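Cenus Manipulation Software
Interim progress report, work package 2
Submitted 1/21/21 to Deolinda Falcão, Leitão program office
Prepared by Kimutai Rotich

Summary

The planner is on schedule. The perception module is on a schedule, though we would not claim it is the one in the proposal. Spending is under plan, mainly because the new workstation is still in customs and has been since December.

Planning

Anitha Iyer has replaced the old sampling planner with one that keeps its previous solutions and tries to reuse them. On the benchmark set of 136 tabletop problems, median planning time fell from 600 milliseconds to 70. The old planner also had a habit of finding perfectly legal paths that went up, around and back down again to move a few centimeters. Reviewers last year called this "expressive." The new cost term penalizes it, and elbow motion is now dull enough to show to visitors.

Six problems in the set still fail. All of them ask for a sideways approach close to the oven door, where the collision model is padded so generously that the planner considers most of that corner to be oven. Efren Dagdag is tightening the padding in small steps. We have asked him to keep the steps small.

Perception

The segmentation network does well on fruit and on anything with a strong color. It does less well on pale dishes against a pale table, which we could have predicted from the proposal, where we picked both. Inês Guerreiro has added a depth edge channel, and plate rims are now found in almost 70 percent of test views, up from a figure we reported last time and would prefer not to repeat.

Labels are now stored with object identity kept across views, so a strawberry in a bowl and a strawberry on the table are no longer merged into one ambitious strawberry. This was a bug in Raso, our tracking layer, and had been there since the first release. The fix was one line. Finding the line took most of two weeks. 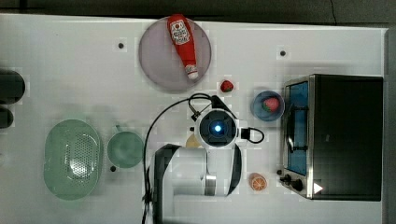 Kitchen layout with the ketchup bottle on the plate, from overhead.
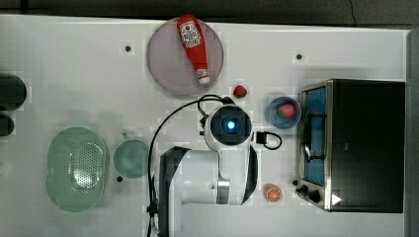

Tooling

Gandevov, the replay tool, can now step through a logged run and show the planner's view and the perception output on the same clock. Before this we lined up the two logs by hand, using a spreadsheet with a column called "offset (guess)." The spreadsheet has been archived. Installation still needs a specific compiler version, and the instructions still say so only at the end.

Risks and requests

The customs delay will hold up network retraining if it runs past next month. We have a fallback on the shared cluster, where our queue priority is best described as historical. A letter from your office to the cluster managers would help, and Kimutai can supply a draft.

We also ask to move the grasp recovery milestone behind the oven approach work. Both need Efren, and he has declined to be parallelized. The budget is unaffected, and a revised task table will follow once Anitha has signed off on the dates.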